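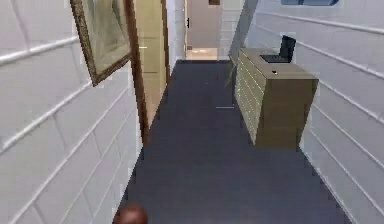
Potel Local History Club, Buildings and Interiors Section

Search this site Enter keywords Go

Corridor

A corridor is a long, narrow passage inside a building that gives access to the rooms along it. It is also called a hallway or a passage, and in large houses sometimes a gallery, although a true gallery was wide enough to sit or stroll in. The word came into English through French from the Italian corridore, a place for running, and it was first used for military works. What a wonderful start for something most of us walk through half asleep!

Before corridors

For a very long time, most houses did without them. Rooms opened straight into one another, so a person going to the far end of a house passed through every room on the way (sleepers, diners and all). A row of rooms with their doors lined up is known as an enfilade, and palaces made a grand show of it. Where people did want a separate route, they often built it outdoors, as a covered walk around a courtyard. The cloister of a monastery is the best-loved case.

Corridors inside the house became more common in Europe from the seventeenth century on. Owners wanted privacy, and they also wanted servants to move about unseen, which led to back passages and back stairs. By the nineteenth century the corridor was everywhere: schools, hospitals, hotels, offices and even trains, where the side corridor let passengers change compartments while moving.

Walls and floors

A corridor wall takes a lot of knocks, and builders have come up with some lovely answers. Paneling is one of the oldest. Boards or blocks are set with raised or sunken lines between them, and pale paint makes the most of whatever light reaches the middle of the house. Darker floors were popular because they hide scuffs. Pictures have hung in passages for centuries, and a long wall still makes a fine place for them, even if you have to look at them from rather close up.

The Ulemside passages

Our own area is rich in corridors. The finest is at Ullau House in Ulemside, where a passage 20 yards long joins the old kitchen wing to the main stairs. It has six doors on one side and a plain wall on the other, and the floor drops by a single step halfway along, exactly where the older building meets the newer one. Club member Kumiko Maruyama measured it over one August and found that the two ends are out of line by 6 inches. You would never notice until you stood at the door and looked!

The Katayama Hotel in Potel has a very different kind, with sharp turns on every floor that make each stretch feel short. Its linen passage was closed off when the laundry moved and can be seen only on club visits.

Sources and further reading

Haruna Noguchi, Passages of Ulemside, club booklet, 900 copies printed. Includes floor plans of Ullau House and the Katayama Hotel.

Kumiko Maruyama, survey notes on Ullau House, held in the club library.

Article last revised May 2025.

See also: Cloister; Enfilade; Gallery; Back stairs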